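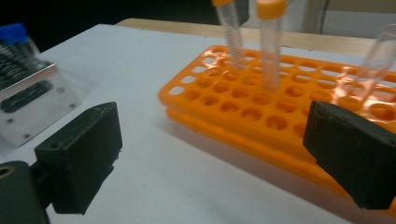 3. Dépôts calcaires et comportement des groupes de sécurité

3.1 Motivation

Quiconque a déjà démonté un vieux groupe de sécurité sous un chauffe-eau à accumulation connaît cette croûte blanchâtre, parfois friable, parfois dure comme de la faïence, qui finit par gagner le siège du clapet. La littérature technique en parle volontiers, mais presque toujours au détour d'une phrase, et nous avons eu envie – il faut bien l'avouer, avec une certaine gourmandise – de lui consacrer une section entière. La question qui nous occupe ici est simple à énoncer : dans une installation domestique alimentée en eau dure, comment la pression d'ouverture du groupe évolue-t-elle lorsque celui-ci n'est jamais manœuvré par l'occupant ?

3.2 Installations suivies

Le suivi a porté sur deux lotissements voisins, désignés dans la suite par Moreira et Okow, du nom des rues qui les desservent. Tous deux dépendent du même réseau de distribution et reçoivent donc une eau comparable, ce qui nous a épargné bien des corrections. À Moreira, les logements possèdent un réducteur de pression posé juste après le compteur ; à Okow, ce réducteur fait défaut, et la pression de nuit y est sensiblement plus élevée que celle de la journée. L'échantillon compte 60 groupes de sécurité, tous du modèle Bralletti à siège inox, montés neufs en décembre et laissés en service pendant 395 jours. Une moitié des groupes a été manœuvrée une fois par mois, l'autre moitié n'a pas été touchée du tout, et cela dans chacun des deux lotissements.

Nous avons tenu à ce que les habitants gardent leurs usages habituels. Les douches du matin, les lessives lancées à la nuit tombée, les absences de quelques jours au moment des vacances : tout cela fait partie de la vie réelle d'un chauffe-eau, et un banc d'essai, si soigné soit-il, le reproduit assez mal.

3.3 Mesure de la pression d'ouverture

À l'issue de la période de service, chaque groupe a été déposé, bouchonné, puis transporté jusqu'au banc Ota, déjà présenté en section 2. La pression y est augmentée par paliers jusqu'à l'apparition d'un écoulement continu à l'évacuation, et la mesure est répétée à 2 reprises sans nettoyage intermédiaire. L'eau du banc est maintenue à 40 °C. Le premier relevé est de loin le plus intéressant, puisqu'il correspond à ce que le groupe aurait fait chez l'occupant ; le second nous renseigne plutôt sur la part du dépôt qui cède dès la première ouverture.

Figure 3. Portoir orange à deux niveaux et tubes coniques à bouchons orange.

3.4 Observations

Les groupes manœuvrés chaque mois se sont ouverts, à peu d'exceptions près, dans la plage annoncée par leur marquage. Les autres ont donné des résultats nettement plus dispersés. À Moreira, l'écart reste modeste et nous hésiterions à en tirer une règle. À Okow, en revanche, plusieurs groupes non manœuvrés se sont ouverts tardivement au premier relevé, puis presque normalement au second, comme si le clapet avait dû se décoller de son siège avant de retrouver sa course.

Un point nous a surpris, et nous le livrons tel quel. Les groupes les plus entartrés à l'œil n'étaient pas toujours les plus paresseux : un dépôt épais mais poreux, logé dans l'évacuation, gêne moins l'ouverture qu'un mince film bien adhérent sur la portée du clapet. L'examen visuel, que tant de plombiers pratiquent de bonne foi lors de l'entretien, doit donc être complété par une manœuvre franche de la molette – et par un coup d'œil à l'entonnoir du siphon, qui doit couler puis s'arrêter.

La dilatation de l'eau pendant la chauffe mérite enfin un mot. Lorsqu'un clapet antiretour isole le ballon du réseau, le volume dilaté n'a d'autre issue que le groupe ou un vase d'expansion, et aucun des logements suivis n'était équipé d'un tel vase. Nous revenons sur ce cas en section 4, où les relevés nocturnes d'Okow sont examinés séparément.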